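Informe de avance – Proyecto Brorkine, recogida de residuos en superficies domésticas
Periodo: enero
Preparado por Jolene Maihi para Ebony Cartwright (Faltitz)

1. Estado general

La captura de demostraciones con pinzas manuales alcanzó 295 episodios válidos de los 321 grabados. El resto queda excluido por la incidencia que se detalla en el apartado 2. El entrenamiento del modelo de agarre se mantiene en pausa hasta completar la revisión del conjunto.

2. Incidencia: desfase en la señal de apertura

Durante la revisión de enero, Jamie Yeoman detectó que la apertura registrada de los dedos no coincidía con el vídeo en parte de los episodios. El retraso llegaba hasta 200 ms. En tareas con piezas rígidas el efecto es tolerable. Con pañuelos arrugados, envoltorios y bolsas de plástico no lo es: el material cede al cerrar y el modelo aprende a levantar antes de tener sujeción.

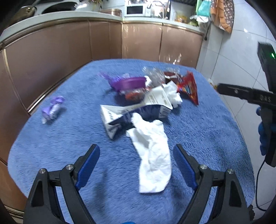 La causa se localizó en el conector del cable de datos de una de las pinzas. La holgura provocaba microcortes, y el programa de captura rellenaba los huecos con el último valor recibido sin emitir aviso. Se trata de dos fallos distintos – uno mecánico y otro de software – y se han tratado por separado.

3. Medidas adoptadas

Se sustituyó el conector y se fijó el cable a la empuñadura con una brida. Tamsin Faulkner modificó el programa: ante 3 muestras perdidas consecutivas, la grabación se detiene y el episodio se marca como no válido. La comprobación de sincronía, antes semanal, se realiza ahora al inicio de cada sesión.

No hubo daños personales. El uso de guantes sigue siendo obligatorio en las tareas con residuos.

4. Pendiente

– Repetir los episodios excluidos en la cocina de Privbridge.
– Recibir de Pryor los conectores de repuesto. El pedido está confirmado, sin fecha de entrega.
– Revisar los episodios del periodo anterior, grabados con la misma pinza. Responsable: Ruby-Lee Nepia.

No se solicita ampliación de presupuesto. El plazo del segundo hito se confirmará una vez cerrada la última revisión.

Proyecto Brorkine · Documento de uso interno · Contacto: oficina de proyecto, Privbridge · Volver arriba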